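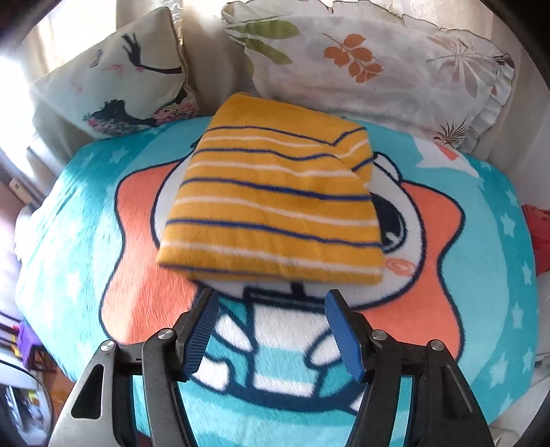 Ticket: handheld gripper loses hold of folded fleece
Status: open (reopened, then reopened again)
Kit: Pelex two-finger handheld, Liswood wrist camera, Bednárik pads on trial

Opened 5 March 2018

Yellow fleece blanket with navy and white stripes, folded, on the bed over the teal one. Task is to pinch the near fold and lift. With the Pelex factory pads we got 20 tries and 2 lifts, and I'm being generous with the second.

Reply from Pelex support: please confirm the trigger cable is tensioned.

It is tensioned. It was tensioned before I wrote to you.

Update 1
Swapped to the blue Bednárik pads. Much better on the fleece, 3 drops in 20. They also pick up the teal blanket underneath, lion and all, which the task sheet doesn't ask for. Marked those as fails.

Update 2
Left pad shows fine ridges from where I'm standing, right one looks smoother. Could be one of each type, could be the light from the window. Please check the part codes against the order before anyone writes this up as a pad comparison.

Update 3
Camera. Near edge of the fold goes soft when the fingers get close, and the top left blows out by the curtains. Locked exposure at 70 on the Liswood slider (70 what, the manual keeps to itself). Not yet retested with the curtains drawn.

To do
Same fold, same bed, Fevosier pads — due in April, if you believe the courier.
Pelex to answer the question about finger travel, which was the original question.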